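Gakdale Tracker / Manipulation methods / Ticket 269

Side view input lowers cup placement score in the Wovura runs
Status: Open, awaiting repeat
Opened: 12th November
Opened by: Natalie Whiteley
Component: Zeturlow training code, camera masking
Severity: Medium

Summary
A policy trained on overhead and side views together does worse on the cup task than the same policy trained on the overhead view alone. We expected the extra view to help or make no difference. The gap holds when training is restarted from a different seed, so I do not think it is noise.

Setup
Two-arm table, training set of 500 episodes, same learning rate and same number of steps for both policies. Each trial is stopped at 90 seconds if the cup has not been placed. The objects on the table are a red mug, a purple cup, a blue cup and a lime-green towel. The towel is a distractor and has no part in the task. The clear rectangle with the dark side edges marks the goal zone.

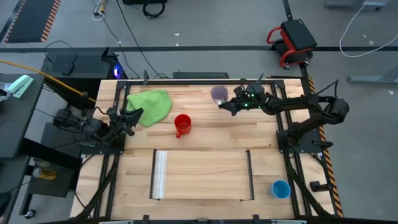 Steps to reproduce
1. Check out the Zeturlow branch named bramwell-mask and load the default config.
2. Train policy A with overhead and arm state only.
3. Train policy B with overhead, side view and arm state.
4. Run both from the same list of start layouts. Do not reshuffle between policies.
5. Score by hand from the overhead recording. The automatic scorer counts a cup resting on the edge of the goal zone as a pass, and we do not.

Expected
B equal to or better than A.

Observed
B reaches for the right object in most trials but then hesitates before closing the gripper. In the failed trials the predicted grip command wavers around the threshold until the timer runs out. A does not do this. Arm paths up to that point look much the same for both.

Log

Entry 1 - NW
Checked time stamps first. Side and overhead streams agree to within one control step across the whole set. Not the cause.

Entry 2 - NW
Checked image scaling. Both views go through the same resize and the same colour normalisation. Found a stale crop setting in the config for the side view, but it is not read anywhere. Removed it anyway.

Entry 3 - NW
Ran saliency maps on B at the moment of hesitation. Very little weight falls on the tabletop in the side view. Most of it falls on the room behind: the ceiling lights, the edge of the dark panels and the shelving with the red bins. The overhead maps for A stay on the cup and the gripper. 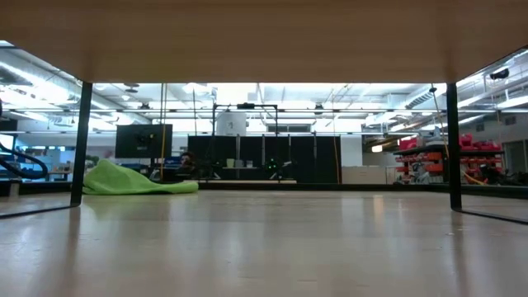

Fig. 2. Side view. Tabletop along the upper part, black panels in the middle distance, red bins to the right.

Entry 4 - NW
Replaced the side view with a constant grey image at test time, B otherwise unchanged. The hesitation mostly goes away, though the reach gets slightly worse. So B does use the side view for something, but the grip head is picking up on the room.

Entry 5 - NW
Sorted training episodes by background change in the side view. In 188 of them there is a clear change partway through, such as a person moving or a chair in a new position. Retrained B without these. Hesitation reduced but still present. The smaller set confuses the comparison, so I am not treating this as a result.

Entry 6 - NW
Bramwell masking switched on in training: everything in the side view outside a fixed polygon is filled with random texture, changed every episode. First checkpoint looks closer to A. Too few trials so far to put a number on it.

Workaround
Use policy A for anything that has to run this week. Do not grey out the side view on B as a fix - it was only done as a test and the reach error is real.

To do
- Full repeat with masking, three seeds.
- Same masking on the overhead view as a control, polygon drawn just outside the table frame.
- Log the raw grip value as well as the thresholded one.
- Correct the scorer or remove it from the default config.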